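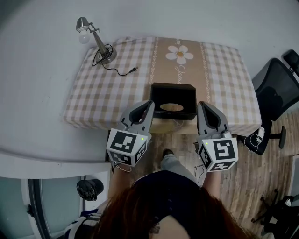 4. 考察

4.1 「食卓の布は会話を増やす」という主張について

前節の結果を読むにあたって、まず確認しておきたいのは、我々が検証しようとした主張そのものの曖昧さである。テーブルクロスやランナーを敷いた食卓では家族の会話が長くなる、という命題は、生活文化研究の文献で繰り返し引用されてきた。しかし引用の連鎖をたどると、ほとんどがOh and Son の初期報告に行き着き、そこで測定されているのは会話の長さではなく、回答者が会話を「長いと感じたか」という印象である。印象と時間は別の量であり、両者を同じ図の上に並べてよい根拠は、同報告のどこにも示されていない。

その後に出たNamの追試は、しばしば初期報告を支持するものとして扱われる。だが本文を読むかぎり、支持といえるのは来客のあった日の食事に限った下位分析だけである。来客があれば布を敷き、来客があれば話も長くなる。この単純な説明を退ける手続きが取られていない以上、布の寄与を語るのは早い。Nam自身は限界の項でこの点に触れているのに、後続の引用ではその一文が落ちている。

本研究の調査票は858世帯に配布し、409世帯から有効回答を得た。半数に満たない回収であり、我々はこれを十分とは考えていない。回答した世帯は食卓のしつらえに関心のある側に偏っている可能性が高く、実際、自由記述欄には布の柄や手入れについての長い書き込みが目立った。関心のない世帯は、おそらく封筒を開けていない。先行研究の多くは同程度かそれ以下の回収でありながら、この偏りを一行で済ませている。

4.2 尺度の問題

食卓の雰囲気の測定にはCurkden食卓尺度（19項目）を用いた。広く使われているから用いたのであって、妥当だと確信していたわけではない。この尺度には「食卓が整っていると感じる」「食卓に季節感がある」といった項目が含まれ、布を敷いている世帯ではほぼ自動的に得点が上がる。つまり、布の有無で雰囲気得点に差が出たという報告の一部は、布の有無を二度測っているにすぎない。これらの項目を除いて集計し直すと、前節で示した群間差は大きく縮み、年齢構成を調整したモデルでは符号さえ安定しなかった。

尺度の作成者らは、項目間の整合性が高いことを繰り返し強調している。整合性が高いのは当然である。似たことを言い換えて尋ねれば、似た答えが返ってくる。我々が知りたいのは、その答えが食卓で実際に起きていることと対応しているかどうかであり、この点に関する資料は驚くほど少ない。Pindier地区で行われた訪問調査が唯一の例としてよく挙がるが、訪問者がいる食卓をふだんの食卓とみなす前提には無理がある。

日本語版の作成過程にも疑問が残る。原版で「くつろいだ」に当たる語が、日本語版では「落ち着いた」と訳されている。両者は食卓の文脈では同義でない。黙って食べる食卓を「落ち着いた」と評価する回答者はいても、それを「くつろいだ」と呼ぶかどうかは人による。岩崎健司（Kenji Iwasaki）は予備調査の段階でこの訳語の差し替えを提案したが、既存データとの比較可能性を優先して見送った。今になって考えると、比較する価値のないデータとの比較可能性を守ったことになる。
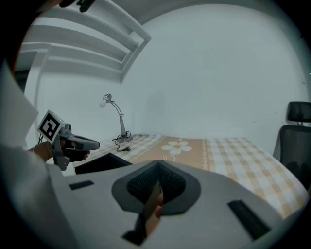
図1　手持ち式グリッパーを握る手元。

4.3 時間の自己申告

会話時間の申告値は、さらに慎重に扱うべきである。回答者には前日の夕食について、食べ始めから席を立つまでの時間と、そのうち会話していた時間を尋ねた。同じ世帯の二名から回答を得た場合、会話時間の申告は最大20分食い違っていた。食事そのものの長さを考えれば、この幅は群間差をのみ込んでしまう。どちらかが誤っているというより、何を会話と数えるかが人によって違うのだろう。テレビへの相づち、子どもへの注意、調味料を取ってほしいという一言は会話なのか。調査票に定義を書かなかったのは我々の落ち度だが、定義を書いた先行研究もまた見当たらない。

Kangは、申告値の誤差は無作為であり、標本を増やせば打ち消し合うと論じている。この議論には同意できない。布を敷く習慣のある世帯では、食事を「時間をかけるべきもの」と捉える回答者が多い。そうした回答者が申告を長めに見積もるなら、誤差は布の有無と相関し、標本をいくら増やしても消えない。むしろ標本が大きいほど、誤った差が統計的に有意な差として現れやすくなる。

申告値の端数にも特徴がある。回答は五分刻みの値に集中し、その傾向は布を敷かない群でいくらか弱かった。刻みの粗さが群によって違うのであれば、平均値の比較には補正がいる。Hullora方式と呼ばれる補正を試みたものの、丸めの幅の仮定を少し変えるだけで結果が動くため、本文の表には載せなかった。この補正を使って差を報告した論文では、仮定の選び方が明記されていないことが多い。選び方によって結論が変わるのに、である。
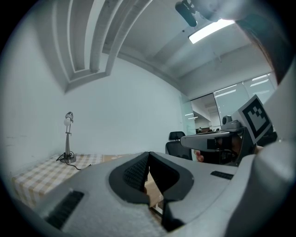
さらに厄介なのは、布の側の変数である。「敷いている」と答えた世帯の中には、食卓の全面を覆う世帯もあれば、中央に細長い布を渡すだけの世帯、ふだんは畳んでおいて週末にだけ広げる世帯もある。先行研究はこれらを一括して「使用群」とし、柄や素材の違いも、その上に何が置かれているかも問わない。我々も分析の都合から二値に縮めたが、縮めた結果に意味のある名前が付くかどうかは怪しい。布の使用頻度を連続量として入れたモデルでは、効果とされるものは確認できなかった。ただし、頻度の設問には無回答が多く、この結果を強く主張するつもりはない。

因果の向きについても触れておく。雰囲気のよい食卓だから布を敷くのか、布を敷くから雰囲気がよくなるのか、横断調査では区別できない。この指摘は分野内で何度もなされており、どの論文の末尾にも書いてある。にもかかわらず、同じ論文の要旨には「布は会話を促進する」と書かれる。Yangの総説はその典型で、収録された研究に介入を伴うものが含まれていないまま、家庭への推奨にまで踏み込んでいる。

4.4 再分析への開示

本節で用いた集計表は2019年11月14日時点のものである。その後に届いた回答は加えていない。重複除去の手順には判断の余地があり、世帯番号の記入がない票を別世帯とみなすか除外するかで、上記の群間差はわずかに変わる。どちらを選んでも本稿の結論は動かないが、先行研究の著者らも同じように言ってきたことを考えると、読者がこの一文をそのまま信じる必要はない。両方の手順による結果は付録の表に示した。

翌年5月に予定している追加調査では、会話の定義を調査票に明記し、来客のあった日を別に記録する。布を無作為に配布して敷いてもらう案も検討したが、配られた布を敷いている食卓がふだんの食卓といえるのかという、訪問調査と同じ問題が残る。この点については共著者の間でも意見が一致していない。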